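Yupanqui Market
Now hiring: Produce Clerk / Order Picker (part-time, two openings)

Posted 24 May 2025

Yupanqui is a neighborhood grocery with a produce department, a small dry goods section and a pickup counter. We are looking for two people to keep the produce display stocked and to fill customer orders by hand. Both positions are permanent. One is mornings, one is afternoons into closing.

Each shift is six hours, and most weeks come to 18 hours. Pay is discussed at the interview and depends on experience. Weekend work is part of both schedules and is shared out among the whole department, including the manager.

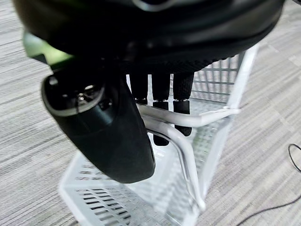

Most of the job is filling orders. You get a printed slip, take a basket and work your way through the produce bins, then on to dry goods if the slip calls for it. Heavy items go on the bottom and leaves go on top. A white plastic basket like the one on the striped carpet is for one order only, so please don't combine two small slips to save a trip. When the order is complete, the slip goes in with the produce and the basket goes to the pickup counter. Empty baskets come back to the produce side, where they are wiped out and stacked before the next round.

What you will do:

Fill orders from printed slips and check them against the list before they leave the department
Bring stock from the cooler and rotate it, with older items to the front
Pull bruised, split or wilted produce and log it on the waste sheet
Trim greens and remove damaged outer leaves
Wipe down bins and baskets, and vacuum the carpet at the end of the afternoon shift
Answer customer questions and walk people to what they are looking for

What we need from you:

You can lift 35 pounds and be on your feet for the full shift
You can read a slip and notice when something is missing
You show up on time, or call if you can't
You are 18 or older

Grocery experience is helpful but we will train. A food handler card is required within your first month. If you don't have one, we pay the fee. Spanish is useful at the counter but is not a requirement.

We use Stuline for scheduling. It runs on any phone, and shifts are posted two weeks ahead. If you want to trade a shift, put it in Stuline and wait for the approval before you make other plans.
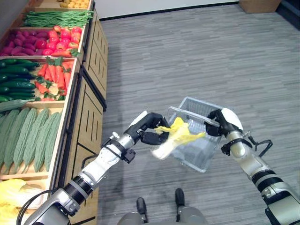 Hernán Huanca
Produce Manager

New hires spend their first 12 shifts with me or with another experienced clerk. We start with leafy vegetables. They get damaged more easily than anything else we sell, and if you can handle those you can handle the rest. Pick them up by the base, look at both sides, and set them in the basket without pushing down on the leaves. Yellow leaves are fine on varieties that are supposed to be yellow. You will learn which ones those are.

After that we go through the wooden bins, what belongs in each one and how full to keep it. The display is tiered, and an overfilled upper bin will drop produce into the one below. Keep the carpet in front clear, including your own basket when you step away to help someone.

By the end of training you should be able to fill a regular order without help. I care more about accuracy than speed at this stage.

How to apply

Stop by the pickup counter and ask for an application, or leave a resume in an envelope marked Produce. Please write down which shift you want, or both if you are open to either. Include two references with phone numbers. At least one should be someone you have worked for.

Interviews are in person and take half an hour. Wear closed-toe shoes, as part of the time is spent in the department filling a practice slip. If you applied in March and would still like to be considered, tell us at the counter and we will pull your old application. You do not need to fill out a new one.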